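In Defense of the Plain Bowl

I moved to Kerlow with 2 boxes of kitchen things, and I have been thinking ever since about how little of it I ever reach for. The fancy platter stays in the cupboard. So does the tureen my aunt was so sure I would love (I do love it, I just don't have anyone over who wants soup from a tureen). What I reach for, morning and night, is a bowl.

It seems to me we have gotten strange about our tables. There is a shop over in Hodwood that will sell you a separate dish for olives, and another one for the pits, and I have stood in there on a rainy October afternoon nearly talked into both. Meanwhile a bowl will hold your oatmeal, your keys, the peas you are shelling, or a mess of tomatoes from the neighbor, and it never asks you to plan ahead.
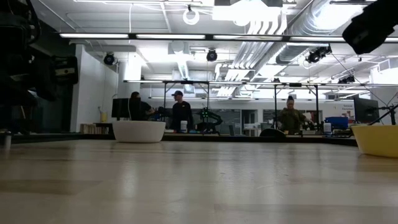

White bowl and yellow bowl on a wood tabletop.

I like a bowl with some color to it, too. My mother had a stack in different shades, and we children fought over them as if the cereal tasted better out of one than another, and I would still argue that it did! There are people who will tell you everything on a table ought to match. I lived that way for 3 years, all cream and gray, and I can't say a single meal stands out in my memory.

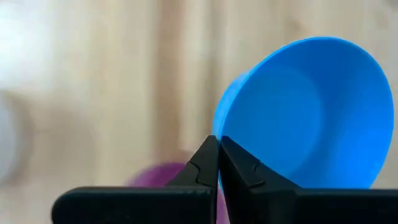

Plastic gets looked down on, I know, and I used to do a bit of the looking down myself. But a plastic bowl can be handed to a four-year-old without anybody holding their breath, and it goes to the church supper at Grallum and comes home in one piece with somebody else's potato salad still clinging to the rim. I have paid good money for pottery that didn't last one winter.

So when friends are setting up a first apartment and ask me what to buy, I tell them to get a few bowls they like the look of and then wait a good long while before buying anything else. 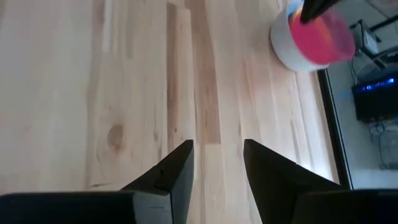 What About the Table?

Well, I would leave that bare most days. A tablecloth is lovely at Thanksgiving, but plain wood is pleasant under the elbows, and you can wipe it down and get on with your evening.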